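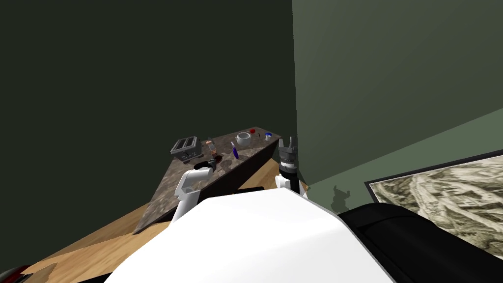

How Does a Toaster Know When to Stop?

I eat toast nearly every morning, and for years I never wondered about it. Bread goes in soft and white, and comes back brown and crunchy. But where does the brown come from? And who tells the toast it's time to jump? Let's find out!

First, the heat

If you look at a toaster from above (while it's unplugged, please), you might see thin wires or ribbons running along the inside of the slots. They're made of a special metal that doesn't like letting electricity through. Electricity has to push and shove to get along it, a bit like you trying to walk through a very crowded hallway. All that pushing makes the wire hot, so hot that it glows orange.

The glowing wire never touches your bread. The heat travels across the gap in the same way that sunshine warms your face. Scientists call it radiation, which sounds scary, but it's the same kind of warmth you get from a campfire.

Then, the brown

Bread has quite a lot of water hiding in it. When the heat arrives, the water near the surface turns to steam and floats off. Now the outside is dry, and it can get much hotter than it could when it was damp.

That's when the good part starts. Bits of sugar and bits of protein in the bread start joining up and making brand-new stuff. Some of the new stuff is brown, and some of it smells wonderful. This is called browning, and it also happens to cookies, pancakes and the crust on a roast potato – so if you like any of those, you like chemistry!

Leave the bread in too long and it goes black. The black part is mostly carbon, and it tastes bitter. My first try at raisin toast went that way, and the kitchen smelled of it until bedtime.

And finally, the jump

When you push the lever down, you stretch a spring. The spring wants to pull the bread right back up, but something holds it down. In lots of toasters it's an electromagnet, a magnet that only works while electricity is running through it. A timer is ticking away too, and the dial on the front tells it how long to wait. When the time is up, the electricity stops, the magnet lets go and the spring gets its way. Pop!

So the toaster doesn't know your toast is ready. It can't see it or smell it. It just waits as long as you asked it to.

Something to try

Ask a grown-up to help you toast one slice of fresh bread and one slice that's a few days old, on the same setting. Which one is browner? Think about the water, and have a guess before you start. Never put a fork or a knife in a toaster, even if your toast is stuck – get the grown-up to unplug it and let it cool down first.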